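Stiltthorpe Film Prize Names Its Shortlist, Eventually

Last updated: April, 7:40 a.m.

The Stiltthorpe Film Prize announced its shortlist before breakfast this morning, in keeping with the awards-season belief that good news should arrive while its recipients are asleep.

Four features are up for the top award. Leading the pack is "Gamard," a family drama by Szabolcs Hegedűs that runs close to three hours and contains, by the director's own admission, one joke. It picked up nominations for directing, screenplay and sound. The sound nod raised a few eyebrows, as long stretches of the film have none.

Comfort Aidoo is in the running for lead actress for "Ankrah," in which she plays a ferry inspector with a grudge. She was also nominated for supporting actress in the same film, for the same role, after voters failed to agree on how large it was. Prize rules allow this. They were last revised in 2000, and it shows.

"I'd like to thank whoever I'm up against," Aidoo said by phone – then asked what time it was.

The biggest snub went to "Stadunlow," the heist comedy that sold out every screening at last fall's festival and received nothing at all, not even for costumes, of which there were 80.
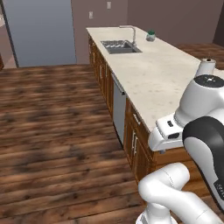
Its distributor called the result "surprising" in a statement that used the word twice more before the end. Voters have until the end of the month to return their ballots, which still go out on paper.

The ceremony will be streamed for the first time, with a promised running time of two hours. Last year's was promised at two hours as well, and the speech for best short film took up 40 minutes of it.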